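Can a Machine Do It Yet? Kitchen Chores Edition
Household tips from Meinrad Lanz
June 29, 2025

I have been following home robots the way some people follow baseball, and the question I get most from readers is still the simple one: when can I hand over the chores? So this page is a bit of a scorecard, with some tips mixed in for the jobs you're stuck doing yourself. I'll say up front that I'm a fan. I think this stuff is wonderful, even when it's slow!

Floors. Yes, mostly. A robot vacuum earns its spot if you get the floor ready for it. Pick up shoelaces, charger cords and anything with a fringe. If you have a rug with tassels, fold them under and hold them flat with a strip of carpet tape. Clean the brush ends every 2 weeks — pop the caps off and pull out the hair with a seam ripper.

Dishes. Half. The dishwasher is the best household robot ever built and we forget to call it one. Loading is the hard part. I watched an arm at the Dundport home show put 11 plates in a rack without a chip, and I clapped (out loud, alone). Then it met a colander and had to stop and think. Until that gets sorted out, load the back rows first and face the dirty sides toward the middle. Skip the pre-rinse and scrape with a rubber spatula.

Laundry folding. Getting there. Towels look good now. Fitted sheets, no, but I can't do those either, so I'm not going to be smug. My way: tuck the four corners into each other, fold in thirds, put the whole set inside one of its own pillowcases and move on with your day.

Making toast. This is my favorite test, and I'd like every robot company to be made to pass it before they show me a backflip. Think about what's in it. You have to lift one slice off another without squashing it, turn it upright and line it up with a slot hardly wider than the bread. Then you push a lever that wants a firm press, when a second ago you were being as gentle as you could be. Soft hands and then strong hands! People switch without noticing. 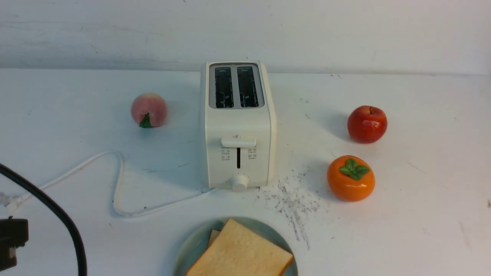 The cord is its own chore. A plug has to be turned the right way and pushed in straight, and a limp cord drags it off line the whole time. If you're trying this at home with a hobby arm, plug the toaster in yourself and stay in the room while it's on.

Crumbs are where I'd still bet on a person. Wiping looks easy until you watch a machine spread the mess into a bigger one. For regular human crumb duty:

Unplug the toaster and let it cool all the way.
Slide out the crumb tray, if yours has one, over the trash can.
Brush the tray with a dry pastry brush, then wash it and dry it well before it goes back.
Sweep the counter dry first. A wet cloth turns fine crumbs to paste.
Never poke around in the slots with a fork or knife.

Do this once a week if you eat toast daily. Bread that bends or sags goes in more easily after 4 minutes in the freezer, and that goes for people and machines.

Next up in September: windows, and whether anything can clean the outside of mine. If you have a gadget that does a chore well, write and tell me what it does when it gets stuck. I love those letters.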